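How to Clean Out a Refrigerator Before a Move (or Before Your Mother-in-Law Visits)

Filed under: Kitchen, Chores We Put Off

I have moved four times in nine years, and every time I've told myself I would eat down the fridge in the last two weeks. Every time I have ended up on the kitchen floor at 10 p.m. with a jar of capers, trying to work out whether I brought it from the previous apartment. I did. It has lived in more zip codes than some of my cousins.

So this is the method I use now. It takes an evening and most of the following morning, and it works on any fridge, whatever shape the doors are.

What you need

Two dish towels you don't love
A cooler, or a big cardboard box and some ice packs
Baking soda
Dish soap
An old toothbrush
Trash bags, more than you think
A rimmed baking sheet

Skip the special refrigerator sprays. I bought one called Curnier once and it made the butter taste like a hotel lobby.

Step 1. Stop shopping

Start a week out. Milk, bread and eggs are allowed. Nothing in a jar. If a recipe calls for a tablespoon of something you don't own, make a different recipe. My friend Lorna Tennant broke this rule four days before her move to Geda and ended up carrying a full bottle of fish sauce on her lap for 230 miles.

Step 2. Sort by honesty

Take everything out, one shelf at a time, and put it in three groups on the counter.

Food you will eat this week. Be strict. You have had that tofu for a month and you know how this ends.

Food worth moving. Unopened jars, good cheese, anything that cost more than lunch.

Everything else. Open the lids over the sink, with a window open, and don't sniff anything to "make sure." If you need to make sure, you're sure.

Condiments are where people get sentimental. Three mustards is a hobby. Six is a storage problem. Pick your favorites and let the others go.

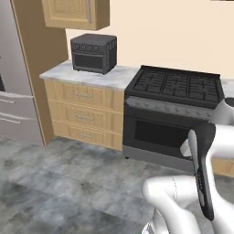 Step 3. Turn it off

If you are leaving the fridge behind and it stays running for the next people, turn it to the warmest setting while you clean and put it back when you're done. If it's coming with you, unplug it the night before and prop the doors open with a rolled towel. Built-in models sometimes hide the plug in the next cabinet over, or behind a panel at the top, so go looking for it while the hardware store is still open and you can buy a flashlight.

Slide the baking sheet under the freezer edge to catch the melt. Check it before bed. I did not check it before bed in the second apartment, and the downstairs neighbor and I got to know each other on a Wednesday morning.

Step 4. Take out the parts

Shelves, bins, the little butter door if it comes off. Let glass shelves sit on a towel until they reach room temperature before you put them anywhere near warm water. Cold glass and hot water don't get along, and replacement shelves are priced by people with a sense of humor.

Wash everything with dish soap and dry it standing up. The tub is the best place for the big pieces. Yes, the bathroom tub. Rinse it first.

Step 5. Wipe the inside

Mix 2 tablespoons of baking soda into a quart of warm water. Start at the top and work down, so the drips land on what you haven't done yet. Use the toothbrush on the door gasket, which is the rubbery strip with the folds in it. You will find crumbs in there. You will find something that used to be a grape.

Drawers that pull out fully should come all the way out, because whatever leaked went underneath. It always goes underneath. If it's syrup, lay a hot wet towel on it and go have a coffee.

Step 6. Pack it or close it up

Put the food worth moving into the cooler last thing, after the truck is loaded. Tape lids. Put anything with vinegar in its own bag. Write COLD on the box in letters large enough for a tired person to read, or it will spend the night under the lamps.

If the fridge itself is traveling, keep it upright, and let it stand for a few hours at the other end before you plug it in. The manual will have a number. Nobody at my house has ever found the manual.

Comments (2)

Lucie Lachance: The capers thing is me with horseradish. Does the baking soda mix work on the freezer too?

Reply from the author: It does, once the ice is gone. Don't chip at it with a knife. Ask me how I know.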